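Permit for the back bedroom, finally

The permit for the back bedroom came through on Thursday. I applied in May, and the Famdale counter sent the drawings back 2 times before they took them.

The first problem was the window. The old opening was too small for a bedroom under the current rules, so it had to be cut wider. Fuad Mersha redrew it for $200, and the new unit from Fornero was $878. The second problem was a missing note on the smoke alarm wiring - one line on one sheet.

If you are doing the same kind of job, call the plan desk before you pay anyone to draw. They told me over the phone which sheets they wanted, and the list on the website was out of date.

I set aside $2,000 for the whole room. Framing inspection is next, then drywall. 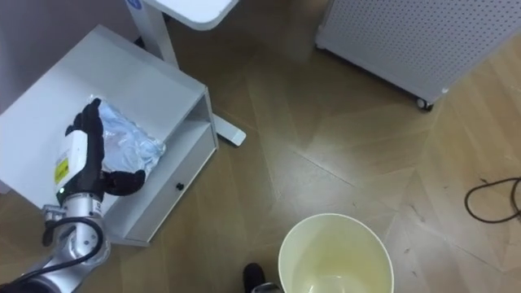
What is left

Trim, paint and the closet door. The inspector wants the window stickers left on until the final.

Recent posts
Footing depth on the Gulau Road side
Getting a copy of an old survey
Alemneh deck stairs, part two

Comments

Rita: Did they make you upgrade the alarms in the rest of the house too?

Dale P.: Same window problem here. Mine took one resubmittal.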